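Category: Out and About > Open Days

May 21, 2022
By the Plallbridge visits desk

The Carrillo building opened its suturing lab to the public again, and 248 of us were let through in groups of 10. The flyer promised we would "see surgery up close". What we got was a bench, a slab of tissue and a lot of talk about knots.

I'll grant that the stitching was neat. Three black interrupted knots sat evenly spaced along a closed seam, tails splayed, with a curved needle and teal thread at the ready beside them. Whether neat means strong is another matter, and the handout had no colour chart, no pull test and no figures on either.

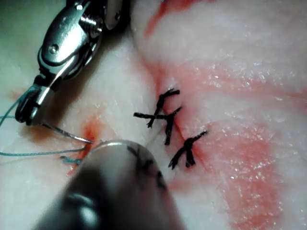 Caner reckoned spacing was the wrong thing to be judging anyway, and that a knot tied too tight will pucker the edges however tidy the row looks. It was the most useful remark of the morning, and it came from the back of our group.

The guide's answer was that tension is "a feel thing". Maybe so, but the Justonora brochure on the table was selling a 404-page course in it. I asked twice how much practice a trainee gets on tissue before moving on and was told it varies.
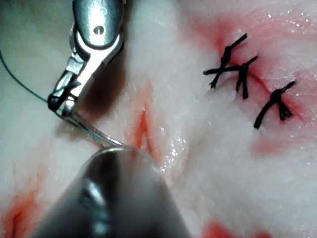
Tea was in the foyer afterwards, and the biscuits had gone by the time our lot arrived. Parking was $10, which the flyer left out. There's another open day in October. I'd want to see the pull test on the program before I made the drive again.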